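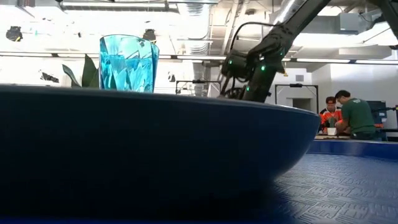
Table clearing study: first results

The manipulation group at Velasitz has finished the first round of its table clearing study, led by Elba Zapata and Ha-rang Kwon. The question was whether a robot arm learns better from many similar demonstrations or from fewer, more varied ones.

Two sets of 1000 demonstrations were recorded. In the first, the tableware stayed in fixed places. In the second, it was moved before every run and swapped for other sizes and colours. Each policy was then tried 55 times on layouts it had not met before. The varied set did better overall, although both policies still struggled with see-through glasses and with anything partly hidden behind a large bowl.

Emiliano Riquelme is now adding a second viewpoint to the training data. A short report will follow in December. Questions to Divina Soriano.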